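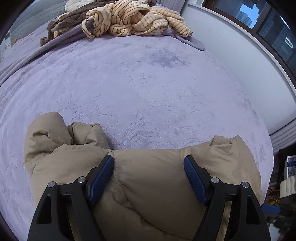 Kettunen Trimholm packing cubes, set of 3

I own too many bags for a person who goes to the same lake every April. My sister-in-law, Gunvor Tveit, swears by packing cubes and has never once checked a suitcase, so I finally gave in and paid $60 for the Trimholm set. Sixty dollars for what are, let's face it, bags that go in a bag.

The zippers are very good. They run around the corners without snagging, and the pulls are big enough to find in a dark motel room. The large cube took five days of shirts and a sweater I never wore. The small one is described on the box as being for "essentials," and will hold your essentials if they are socks.

The second zipper, the one that squeezes everything flat, needs a knee. Mine closed on the 2nd try. Shirts come out looking like they lost an argument, and the suitcase weighs exactly what it did before, which the airline was happy to point out.
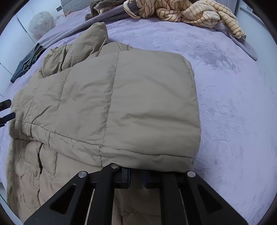 Puffer on the bed, lavender blanket underneath.

I had the cheaper Wokov cubes before these. The mesh tore at the seam on the first trip, so the bar was low. Trerko makes a set with a handle on the side as well as the top, and I do miss a side handle when the cube is wedged in a locker. The Trimholm feels tougher than either – thick fabric, tidy stitching, a smell like a new shower curtain that left after a week.

The store page has 3,418 reviews, most of them from people whose lives have been changed. Mine has not, but I can find my socks. Four stars, and I'd wait for a sale.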